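Kitchen tips: sharing a bench with a table-clearing arm

Filed under: Kitchen, Washing up, Safety

A few readers have written in since May asking whether the two-armed clearing rigs are worth having in a home kitchen. My short answer is still no, or at least not yet. But people are buying them second-hand, and some of you have one bolted down already, so this page is about living with the thing after it has let you down.

Ours is a Grusport pair on a rail, set up on the old timber table at the Kokambridge kitchen. The brochure promised a cleared table by the time the kettle boiled. Our kettle takes four minutes. Draw your own conclusions.

What went wrong

It was 7 in the morning and the breakfast things were out. The left arm went down for a wrapper on a plate, missed it, closed on the rim of the plate and kept lifting. The right arm was on its way back with a cup and had no idea. The plate tipped, slid off the tray and broke on the floor tiles. Then the left arm went back down and tried to pick up the plate that was no longer there, and did so twice more before I got to the switch.

No one was hurt. I was in socks, though, and the switch was on the wall behind the arms, so I had to reach past a moving elbow to turn it off. That second part bothers me a good deal more than the plate does.

The seller's advice was to "retrain the pickup". I asked what it would cost and was told $400, with no promise it wouldn't happen again. I kept my money and changed how we set the table.

Put the switch where you stand

If you do one thing on this page, do this. The power switch has to be within reach of the spot where you'd naturally be standing, on your side of the arms. A plain switched power board screwed to the front leg of the table will do for most rigs. Check the rating on the board first, and check that cutting the power doesn't make your arms drop like a stone. Ours sag slowly, enough to knock over a glass. Try it with an empty tray before you have to find out with a full one.

Test the switch every week. It takes seven seconds.

Scraps and wrappers

Light wrappers are the worst thing you can leave for a gripper. They crumple, they shift, and the fingers have to come right down on the china to get hold of them. Every bad grab we've had was on a plate with a bit of packet on it.

Take wrappers off by hand before you start the arms. Yes, this means doing part of the job you bought the machine for. I did say I was sceptical.

Rice is nearly as bad. It gets under things and into things, and a grain in a joint housing is a nuisance to get out. Switch off at the wall, then use a dry pastry brush. Don't use a wet cloth near the joints, and don't blow on it, which only sends it further in. Cooked rice should be left to dry first, when it brushes away much more easily.

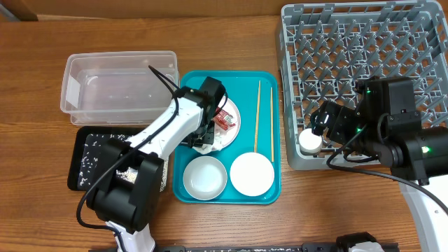

Left gripper down at the plate, right one holding a cup by the rack.

Setting the tray

Use a tray with a different colour from your dishes. White bowls on a white tray gave us a lot of trouble and a teal one gave us less. I wouldn't call it a cure.

Leave gaps. A bowl and a saucer sitting right beside each other are easy for you to pick up one at a time, but a gripper coming down between them can nudge both. Two fingers' width is what I aim for.

Lay chopsticks and cutlery along one side, all pointing the same way. Anything resting across the lip of a bowl will be flicked off sooner or later.

Heavy plates go by hand. I don't care what the maker says the arm can lift. Lifting isn't the trouble, holding on is.

The rack

A rack with pegs is fine for people because we tilt the plate without thinking about it. Arms are not so clever. Ours would lower a cup onto the top of a peg, let go, and carry on as if all was well. Keep one area of the rack for cups and don't let anyone shuffle things around halfway through.

Push the rack hard against something solid, or put a strip of non-slip mat under it. Once it has moved by the width of a peg, every cup after that is a gamble.

Keep the good cups out of it altogether. We use the chipped Vasiliauskas ones from the back of the cupboard, and there are fewer of those each month.

Cables

Look at the cables before each session. They should have enough slack for the arm to reach its furthest point, but a loop hanging wide will catch a cup handle. A cable lying across the table is a different bother: it gets wet, it gets sticky, and people put dishes down on it. Run it off the back if the rig allows. If it has to cross the table, keep that strip clear of dishes.

If the outer cover has split or gone shiny in one spot, stop using the rig until it's been replaced. Tape is not a repair.

When something breaks

Power off first. Shoes on second. Sweep, then go over the floor with a damp paper towel for the slivers, and throw out any food that was on the table. Check the gripper fingers for chips of china before you run it again – a small piece stuck in a rubber pad will scratch every plate it touches.

Write down what it was picking up at the time. I keep a page inside the pantry door. It has been more use to me than the Brorerura app, which recorded our broken plate as a completed task.

Children and pets

Neither should be in the room while the arms are on. A green light tells you very little about whether the thing is about to move. Ours can sit dead still for around a minute and then swing, so treat it as moving until the power is off.

Readers who've found a decent guard for the front edge of the table, please write in. The ones I've tried either get in the way of the tray or fall off.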